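一只纸杯能用多久
讲者备注(茶歇后第一场,请放慢语速) 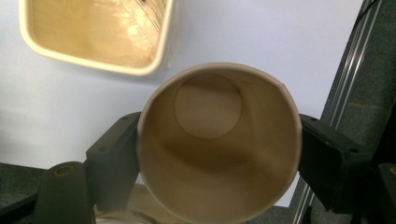 讲者:Reshma Mokoena|Pasbridge 社区课堂|2019年7月

(等大家坐定再开口。后排的灯可以先不关。)

各位下午好,茶点还没吃完的朋友请慢慢吃,不用急着放下。我是 Reshma,在 Pasbridge 管了好些年的茶水间,今天想跟大家聊一样我们天天碰、却很少低头看一眼的东西,就是纸杯。

先请大家看屏幕。从正上方往杯子里望,外面是白的,里面是暖暖的米褐色,越往下颜色越深,杯底那个浅色的小圆片看上去偏到了一边。我第一次这样看杯子的时候,觉得像在看一口小井。(停一下,让大家看看自己手里那只。)

请留意杯口。那一圈白边不是完全平整的,右上方有一道淡淡的接缝,旁边还有一个小缺口。我想从这道接缝讲起。纸杯的杯身是一张扇形的纸卷起来的,两边叠在一起粘住,就成了一道竖缝,杯口再往外卷一圈。卷边这一步很要紧,嘴唇碰着舒服,杯子也挺得住。要是没有这一圈,你轻轻一捏,杯口就扁了。有空的话,回家找一只旧杯子,把卷边剪掉再捏捏看,手感差很多,我女儿做过一次以后,见到纸杯就要捏。

杯底是另外一片圆纸,嵌进去以后,杯身的下沿往里折,把它包住。大家看杯底边上有一圈柔和的折痕,就是杯底跟杯壁相接的地方。漏水的杯子,十有八九是漏在这里,或者漏在竖缝的最下端。

(翻到账本那一页。如果有人问防水层,就简单说:一般的纸杯里面有一层很薄的塑料膜,所以不能跟报纸一起回收,要看当地收不收。不要在这里讲太久,上次彩排讲超时了。)

好,说说我们自己的账。四月份我和 Bakari Kariuki 一起翻了茶水间的领用本。月初进了一箱,1,000 只,到月底还剩 198 只。开会用掉的那一份,登记在册的是 661 只,其余的就是大家平时路过随手拿的。我看到这个数字,心里是有点不好意思的,因为我自己就是那种上午拿一只、下午忘了放在哪里、又去拿一只的人。

所以我们做了两件小事。头一件,在杯架旁边放了一支笔,请大家把名字写在杯子外壁上,写在靠近杯口的地方,这样叠在一起也看得见。第二件是 Anahera Costigan 提的,把纸杯从门口挪到柜子里,门口改放瓷杯。Anahera 的意思是,手伸到哪里,人就用什么。我起初不太相信,觉得大家会嫌洗杯子麻烦,后来水池边上确实也吵过几回,不过瓷杯总算有人用了。

(这里可以讲 Raelene 的故事,时间不够就跳过。)

Raelene Tipoki 在 Sharifi 的手工班上拿用过的纸杯育苗,杯底扎几个眼,装土,种罗勒。她提醒过我,装过甜饮料的一定要先冲一冲,不然招蚂蚁。还有人拿来装钮扣、装螺丝,放在抽屉里一格一格的,也很好用。我自己的针线就放在两只纸杯里,搬了一次家还在用。

最后我想请大家做一件事。走的时候,看看手里那只杯子,转一圈,找到那道接缝,再摸一摸杯口。要是还挺括,就写上名字,下半场接着用。笔在签到桌上,问 Elsie Rakena 要就行。

(留2分钟提问。常被问到的:热水能不能重复倒?回答:杯底没有发软就可以,发软了就换。纸杯能不能进微波炉?回答:不建议。瓷杯的经费请找 Elsie,我不管这个。)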